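Home News Sports Opinion Events Classifieds Contact

Melstead school lunch gets longer, and I for one am thrilled

If you have a kid at Melstead Elementary you've probably already heard, but the school board voted Tuesday night to stretch lunch from 20 minutes to 31. I sat through the whole meeting on a very hard folding chair so you didn't have to, and I came home in a better mood than I've been in after any board meeting in years.

The odd number comes from the bell schedule. Raili Sjöberg, the principal, explained that they had 11 minutes to play with once they trimmed homeroom and the afternoon break, and she wasn't about to give one of them back. That got a laugh, and then some clapping, and then a dad in the back row asked if the staff room could have the same deal. (It can't. Teachers stay on the schedule in their contract for now.)

My own two come home with half a sandwich each, every single day, and I used to think they were just picky. Then I ate with them last spring and saw how it goes - you stand in line, you find a seat, you get the milk open, and somebody's already telling you to stack your tray. My son had managed three bites of his burger and was still waiting for the ketchup to come down the table.
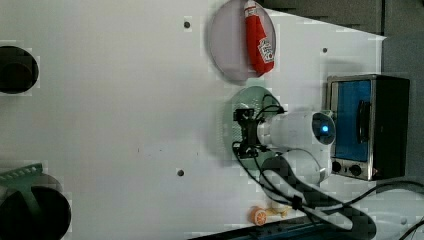
So yes, I had an opinion going in. A lot of us did. The petition that started all this had 2796 names on it by the time it got handed over, and for a town our size that's a pretty big pile of paper. Mitra Dehghan, who started it at her kitchen counter, told me she'd hoped for enough signatures to fill one page. She brought her daughter along to the meeting, and her daughter fell asleep before the vote.

It wasn't unanimous. Toivo Pesonen and one other board member voted no, and I want to be fair to him because he made a decent point. The buses can't move, so the minutes have to come from somewhere, and he doesn't like that the afternoon break is where most of them came from. "Kids need to run around too," he said. He'd have preferred starting the day earlier, and I could hear every parent in my row groan at that one.

The new schedule starts Monday for grades one through five. Kindergarten already eats on its own clock and won't change. If you pick your child up for a midday appointment, call the front office first, as the class times on the fridge magnet are now wrong and there's no plan to print new ones before December.

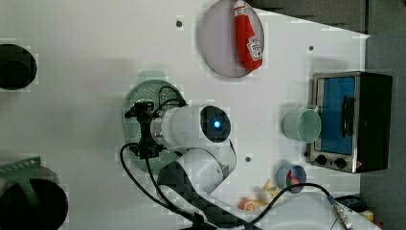

What about the food?

Glad you asked, since it took up the last half hour of the meeting! The menu stays the same through winter. Anneli Leinonen from the kitchen said her crew would love to cook more from scratch, but longer lunches mean more dishes coming back at once and she needs another pair of hands before she promises anybody soup. The job is posted now, mornings to early afternoon, and she asked me to mention that you don't need experience.

There was also a fairly heated back-and-forth over whether the condiments should go on the tables or stay at the end of the line. I'm a tables person. Joni Saarela, who has taught fourth grade here forever and has cleaned mustard off more things than I want to think about, is firmly an end-of-the-line person. The board left that one up to the principal, and she said she'd try tables for a month and see how the floor looks.

The board meets again in two weeks in the library, and the crosswalk on Gaillard Street is first on the agenda. I'll be there, and this time I'm bringing a cushion.

Posted Friday, September 22, 2023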